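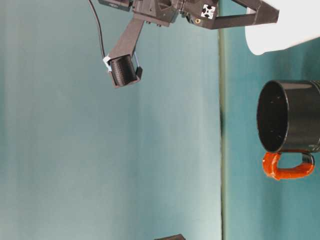
Saturday, February 10, 2024. Up at 9, late for me. Rain, no milk, drank the coffee black and didn't mind it. Whole day set aside for the teal corner and I still managed to spend the first part of it looking for a pen. Anyway. Color first. I keep going back and forth on the teal and today I'm pro. The little black piece, the ribbed one, looks good with it behind, those fine lines catch a bit of shine along the curve and the soft light blue-green doesn't fight it. On gray I think it would just go dead. So teal stays. Decided. Not reopening this on Monday.

Two blacks though. Black things next to black things, all of it runs together until you get close. The one pale blue bit does more work than it should. Want more light blue around. Wrote "blue tape???" on the back of the Drorkell receipt and then put the reciept somewhere safe, so that's gone.

Drorkell was a waste of a trip, by the way. 30 minutes each way for one roll of paper, and not even the right width. The guy said try Renholm, Renholm closes at noon on weekends, of course it does. Drove past anyway, dark. Bought a bun at the place by the Kirkenus turnoff and ate it in the car with the heater on full. Best part of the morning.

Back home – no, first the post office, forgot that. Line to the door. Then back.

Afternoon was all about the seam. It bothers me more than it bothers anyone else alive, I know that. Two teals, and they don't match, one washed out and the other a proper deep blue-green. And a dark line where they meet. I've thought about pinning, gluing, overlapping it more, overlapping it less, just painting a big board and being done. Board would cost me 70 I don't have till the end of the month. So I stood and looked at it for far too long with my coat still on.

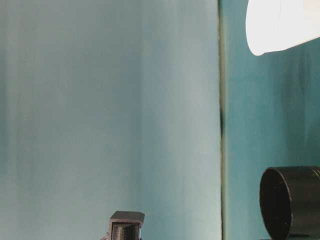
The seam. Pale side left, darker side right, dark blotch partway along.

The blotch is what gets me. Could be a gap, could be where one edge sits over the other, it's too dark to tell. Rest of the line I could live with. And the white at the top corner so bright there's nothing left in it, no shape inside, just glow. I like glow in a room in the evening, I don't like it there. Things to try: softer bulb, pulling it back, some thin paper. Didn't try any of them. Wrote them down, that counts for something.

The pale side does have a nice look, to be fair. Those faint up and down streaks, like a curtain in an old hotel. Made me think of the place we stayed in July with the bathroom door that wouldn't shut. Same color nearly. Maybe that's why I picked it and I've been telling people it was for practical reasons.

Phoned about the Stoyanova order while I was at it. On hold so long I cleaned the whole kitchen sink. They're sending it again, no charge, but not the same finish. Whatever. Take it.

Supper was eggs and the end of the rice. Burned the rice a little, ate it, fine.

Then cups. I've been wanting one white thing and one black thing side by side, just to see if the flat teal holds both, and it does, better than I hoped. The white one jumps, obviously. The black one is the one I like. Straight down it's only a thick dark rim with teal in the middle, like a donut. Would never have guessed that from the side, where it's a stubby little tube lying there.
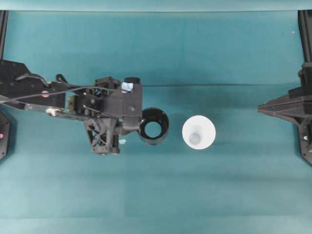 Black ring and white cup from straight above, only a narrow strip of teal between them.

Too close together? Maybe. I'd want more room between. Then again it's the strip that makes it, so thin. Leave it alone.

There's also a crease in the surface over to the right, faint, running sideways. So now seam AND crease. An iron on low with a towel over, if it's the kind of stuff that can take an iron, need to check that before I melt something. Ask at Renholm on a day when they're open.

For next week: tape (light blue). Bulb. Milk. Iron question. Return the too narrow roll, if I ever find that receipt. Call back about the dentist, they had 9 or nothing and I said I'd think about it. I have not thought about it.

Feet hurt. Rain again on the skylight. Found the pen, it was in the bread box. Bed.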